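Gallery: the green table and the towel

Updated Thursday, October 26, 2023

This is the gallery page for the towel table at Nidcombe. The notes that go with the folding work are kept separately, and this page is for people who want to look at the set-up and the cloth before they read any of that, or who are putting together a table of their own and want to see how ours is covered. There are three pictures. Each has a caption, and I've put some notes in between about the table covering, the towel and the floor.

The page is looked after by Stavros Jurić. Corrections can be left in the comments book at Petkov, next to the kettle.

## The table

The covering is green felt. We tried a bare top first and the towel slid on it whenever a corner was pulled. Felt has enough grip to hold the bottom layer where it is while the top layer is being turned over. It also has no pattern, which matters more than I expected. On a checked or striped cloth the eye follows the lines of the cloth and you stop seeing the edge of the towel.

The felt was bought off the roll at Nidivwood, who will cut to any length if you ring the day before. Get more than you think you need. It has to go over the edges of the table and be pulled down on all sides, and the corners take up a surprising amount of material. We fold ours under at the corners the way you would wrap a parcel, and there is always a bit of a lump there. A neater person could trim and stitch them. We haven't bothered, and the lumps are out of the way of anything being folded.

Looking after it:

- Brush it in one direction only, with a soft clothes brush.
- Don't iron it while it is on the table. Take it off, iron it on low through a tea towel, and put it back when it has cooled.
- Terry cloth sheds, and light fluff shows up on dark green. A lint roller gets most of it.
- Spills should be blotted. Rubbing felt raises the fibres and leaves a patch that looks like a different colour.

The felt looks lighter in some spots and darker in others depending on where the light falls. People ask whether it has faded. Ours hasn't been up long enough for that.

## The towel

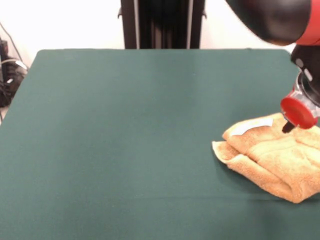
*The towel on the right side of the table, folded over on itself, with the lower flap pointing left.*

Terry is looped on the surface, and the loops are what make it behave as it does. Two layers of terry laid together catch on one another, so a fold tends to stay put once it is made, but it is hard to slide a layer a little to the left or right to straighten it. You have to lift it clear and lay it down again. A flat-woven tea towel is the opposite. It slides easily and it also slides when you don't want it to.

Thickness is the other thing. One layer lies flat. After two or three folds the bundle has a spring to it and the top wants to open up again. Towels that have been through the dryer many times are softer and spring back less. A new towel, straight from the packet, is the hardest of the lot, and we wash new ones 3 times before they come to the table.

The colour is a light peachy tan, and that was a deliberate choice. We had a choice of towels in the cupboard and the dark ones were too close to the table in tone. White was tried too, but the creases in a white towel are hard to make out under our lights. On the tan the ridges and hollows show clearly, and so does the soft shadow under the edge.

For anyone wanting to do the same fold by hand, we use the plain one:

1. Lay the towel out with the long side towards you.
2. Bring the left edge over to meet the right edge and smooth it from the fold outwards.
3. Bring the near edge up to the far edge.
4. Turn the bundle so the folded side faces you, and fold once more if the shelf is narrow.

Don't press hard at step 2. A light stroke with the flat of the hand is enough. Pressing pushes the loops over and leaves a ripple that shows up again two folds later.

If the fold goes wrong, shake the whole towel out and start from the first step. Trying to rescue a bad second fold takes longer than doing it again. I keep a tally, and of the last 100 tries on the big table 84 came out with the edges square enough to go on the shelf. The rest were shaken out and done again. Most of the bad ones went wrong at the first fold, when the two edges didn't meet and the mistake was carried through everything after it.

## Bunched up 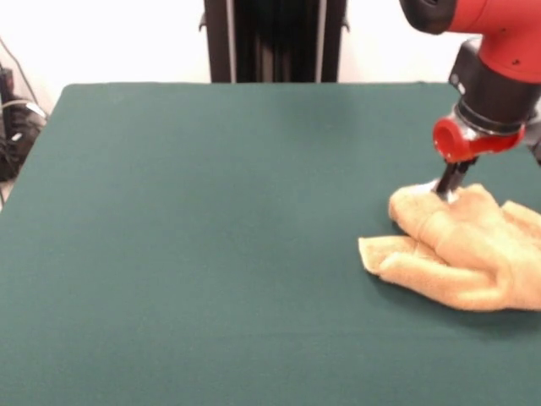 *Bunched towel, flap out to the left, with creases running diagonally across the mound.*

A bunched towel is where most folding starts in an ordinary house. It comes out of the basket in a heap, and before any folding can be done you have to find a corner. There are a few ways of going about it.

The first is to look for a hem. The edge of a terry towel is usually finished with a flat strip, which feels different from the loops and can be found by touch. Once you have hold of a hem you can run along it to a corner. This is slow but it works on any size of towel.

The second is to pick up whatever is highest, lift the towel right off the table and let it hang. The lowest point will very often be a corner. Take hold of that, let go of the first grip, and let it hang again. The new lowest point is usually another corner. It takes a bit of room underneath, so on a table you need to be able to lift well above the surface, or work near the edge and let the towel drop over the side.

The third is to take any flap that is lying flat and separate from the heap, and pull it gently outwards along the table. With felt underneath, the rest of the heap unrolls a little at a time. It's my favourite of the three for small towels. With bath sheets there is too much weight in the heap and the flap just stretches.

Creases will tell you something about what is going on underneath. A long straight ridge is generally a layer doubled over beneath the one you can see. Short puffy creases near the top of a mound are usually loose cloth with nothing much inside them and will flatten when pulled. I look at the ridges first and decide which end to start from.

We don't leave towels bunched on the table overnight. The creases set, and terry that has sat in a heap takes a good shake before it will lie down. At the end of the day the towel is shaken, folded and put on the shelf with the others, and the felt is brushed.

## Sizes and storage

Several people at Prokville have asked what size to get. Hand towels are the easiest to learn on. They fit well within the table with room on every side and can be turned over with one movement. Bath towels are fine on a bigger table. Bath sheets hang over the edges of ours, and anything that hangs over will pull the rest after it.

Our shelf takes stacks of 10. Higher than that and they lean. We put the folded side to the front, so that a towel can be drawn out without opening the ones above and below it, and the freshly washed ones go in at the bottom so the same few aren't used over and over. Tags go to the inside of the fold. Some people cut them off. I'd leave them on, as the washing instructions are worth having, and a tag is also a handy marker for telling which edge of the towel you are looking at.

On washing: warm, with half the usual powder, and no fabric softener. Softener coats the loops and the towel stops soaking up water properly. Hang towels by the short end, and give them a hard shake before they go on the line and again when they come off. The second shake makes more difference to the feel than the dryer does.

## The table and the floor around it
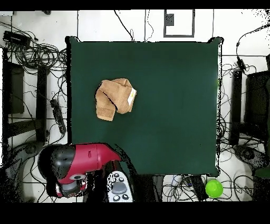 **Can I use a wool blanket in place of felt?**

A wool blanket will do if it is thin, plain and pulled tight, but a thick one lets the towel sink in and makes it hard to slide your fingers under the edge.

The felt has its own small troubles at the top corners, where it bunches over the edge of the table. If you are covering a square top, start from the middle of each side and work outwards, leaving the corners for last. Doing the corners first pulls the cloth on the bias and you end up with a wave across the centre that can't be smoothed away.

Tile is a good floor for this kind of work. Lint sweeps up easily and a dropped towel can be picked up, shaken and used again. Keep the leads behind or to the side of where you stand. I go round with a broom in the morning and move whatever has wandered in under the table.

The towel doesn't have to be in the centre of the table when you begin. Starting to one side leaves the rest of the surface free to open it out on, and for a towel folded left to right that open space is needed.

More pictures will be added in November, when the hand towels come back from the wash and the second piece of felt has been cut. The grey felt that some of you have asked about is still at Nidivwood and hasn't been tried yet.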